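Buying a Pair of Tabletop Arms: What I'd Budget For Next Time

I spent most of the spring shopping for a two-arm bench setup for the workshop, and I filled half a notebook with things I wish I'd known in March. So I'm typing them up before the notebook gets coffee on it. If you're thinking of buying arms for light pick-and-place work (cups, plates, small plastic parts, that kind of thing) I hope this saves you a few evenings!

Start with the table

I did this backward. I picked the arms first, then found out my old bench wobbled every time one of them swung around. Buy or build the table first and see how solid it is by leaning on one corner with your full weight. If it moves, so will everything on it. I went with a plain white top, and I'd do it again. Dropped screws show up right away, and wiping it down takes a minute.

Leave the wall behind it bare too, if you can stand it. I had a pegboard planned for that spot and the cameras were much happier without it.

Write down your real jobs before you compare prices

Catalogs love to talk about reach and payload. My list was a lot more boring -- a cup on a plate, pick them up, put them somewhere else. Do write that list, though, with the actual dishes you own sitting in front of you. A shallow plate with a small rim and a cup with flat sides ask very different things of a gripper, and you want to see a seller's demo with something close to yours.

I keep one purple plate and one six-sided teal cup for trying things out, and they've settled more arguments than any spec sheet.

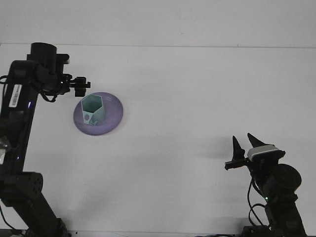
What I paid, and what I forgot to count

The arms themselves came from Stallen, bought as a pair. Then came the stuff around them, and oh boy. My extras added up to $1,666 before I had moved a single plate. The biggest chunk was the computer, then cameras and mounts, then a power supply with room to spare. The clamps I got from Pendard were $290, and I grumbled about it at the time, but they haven't slipped once.

My rule now is to take the price of the arms and set aside another pile for extras before ordering anything. Ask the seller for a full parts list, and ask which cables are in the box. Ekach was very good about this and sent me a list the same day. Gu had a lower price but sold the grippers separately, so read that page all the way down.

One arm or two?

I went back and forth on this for weeks. One arm is plenty for moving a single thing from here to there. A second one earns its keep when you want to hold something steady, pass it across, or work both sides of the table without shifting the base. If money's tight, buy one, but lay out the table and the outlets for two.

Check the clearance while you're at it. My mistake was measuring the empty table and forgetting that a lifted dish needs room underneath and to the side. Measure with the arm up and something in the gripper. 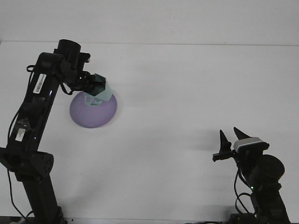
Plate and cup off the table together, left arm up high, right arm low with its gripper open.

Little things worth a few dollars

Cable ties, the soft reusable kind. Leave slack at the wrist, then tie the rest back -- I tied mine too tight the first time and had to start over.

Labels. Put one on every plug and keep a matching list in a drawer.

Spare fingertips. Order 2 sets with the arms so you pay shipping once.

A cheap set of plastic dishes. Please don't practice on your grandmother's china.

A power strip with a switch you can reach from your chair. Mine is screwed to the front leg of the table, on the left, because that's the hand I don't have the mouse in.

When to order

Give yourself more time than the website says. My arms arrived first and the mounts came 2 weeks later, so I had a very expensive pair of paperweights for a while. These days I order the slowest part first and hold off on the rest until it ships. I've still got a second camera mount on back order, and I'll add a note on it once it gets here.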